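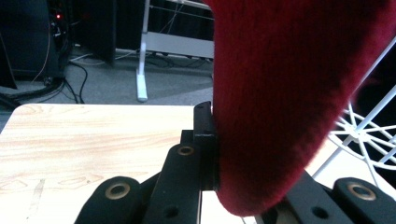

September, started 9:40

Carrying on with the grasp-phase segmenter for the hand-held gripper recordings. Yesterday's branch got merged by Tassanee before I'd finished checking it, so today is mostly checking it.

State of things: the loader, the sync step and the pose filter all run end to end on the Camano machine. The segmenter reads the gripper opening and the wrist image embedding and labels every step as reach, close, hold, move or release. The policy trains on those labels as an auxiliary target. If the labels are bad the policy learns to close at the wrong moment, and we've spent two weeks blaming the policy.

**Fuzzy red item**

This is the episode group that keeps failing. The red thing fills most of the upper right of the view once it's up against the jaw, and the optical flow in that region is close to useless. The pile is short and dense and the colour is nearly uniform, so the tracker finds very little to hold on to. Flow over the tabletop grain is fine. Flow on the white wire rack at the right edge is strong but misleading, as thin crossing rods give plenty of corners that match to the wrong neighbour.

Visual odometry was therefore taking most of its features from the rack, the white stand on the carpet and the cables on the floor. When the red item swings across the rack, half the features vanish and the pose jumps. The worst jump I found was at frame 2513 in the long recording. The filter accepted it, because the gate is on translation only and this one was nearly all rotation.

Changes made:

- added a rotation term to the gate in `pose_filter`
- masked the gripper itself out of the feature detector (fingers, vertical jaw, angled arm)
- left the far background in for now

The mask matters more than I expected. The brass grommets on the fingers are bright against matte black and the detector loves them. They move with the camera, so every feature on a grommet votes for "no motion". I had assumed the old mask covered them. It was drawn for the previous finger set and misses the one at lower right entirely.

New mask drawn by hand in the annotation tool and saved as `mask_fingers_v2`. Ilaria wants it generated from the CAD so we don't get caught again. Agreed, but not today.

**11:15 – rerun**

Reran the long recording, 3028 frames. The jump at 2513 is gone. The trajectory through that stretch now looks continuous when plotted, and the start and end poses agree better than before. I haven't compared against ground truth as there isn't any for this one.

The segmenter output is still wrong in 2 places. In both it calls hold well before the jaw has stopped moving. Looked at the opening signal by itself and it's obvious why: soft material compresses, the closing speed drops gradually, and our threshold was tuned on rigid blocks where it drops all at once. The old rule says "speed below threshold, so hold". With plush it crosses the threshold partway through the squeeze.

Tried three things:

1. Lower threshold. Fixes the red item, breaks the blocks (sensor noise keeps it in close forever).
2. Require the speed to stay below threshold for a longer window. Better. Labels come late on quick grasps, though.
3. Fit a short exponential to the opening and call hold when the predicted remaining travel is small. Best by eye on both soft and rigid. Slower, but it's offline so I don't care.

Going with 3. It's behind a flag, `hold_rule: decay`, default off until Apinya has looked at it. The fit falls over if the window has fewer samples than parameters, which happens at the beginning of a recording. I return "unknown" there and let the smoother fill it in.

**1:30 – sync**

Daranee asked whether the image and opening timestamps are aligned or whether I'm tuning around an offset. Fair question. Cross-correlated the opening signal with the jaw's apparent motion in the image over the block recordings. Peak sits at a lag of 2 frames, with the image behind. The loader was compensating for one. Fixed in the config, and the loader now prints the value it's using on startup, where before it was silent.

Had to redo the comparison of the three rules after that. Same order, smaller differences. Rule 2 is now less bad than I wrote above.

**3:10 – the dim part of the image**

Auto exposure is on. The wood is pale and the area behind it is dark, so as the red item covers more of the view the exposure shifts and the background brightens or drops. Small effect on the features, bigger effect on the embeddings. Vonley's preprocessing normalises per image, ours normalises per dataset. Switched ours to per image on a copy of the config and queued a training run on the Suwannarat node. It'll finish overnight if Chutima's planner sweep doesn't bump it.

Don't compare this run's loss with the older ones. The inputs are scaled differently.

**To do**

- Apinya to review `hold_rule: decay`
- relabel the soft-item episodes and keep the old labels under a separate tag
- unit test for the rotation gate, using the frames either side of 2513
- generate the finger mask from CAD (Ilaria)
- ask the Pedum people if exposure can be locked from the recorder, or only on the camera
- tell Tassanee the merged branch had the wrong lag in it

Left the viewer open on the long recording. Please don't close it, the bookmarks aren't saved to disk yet.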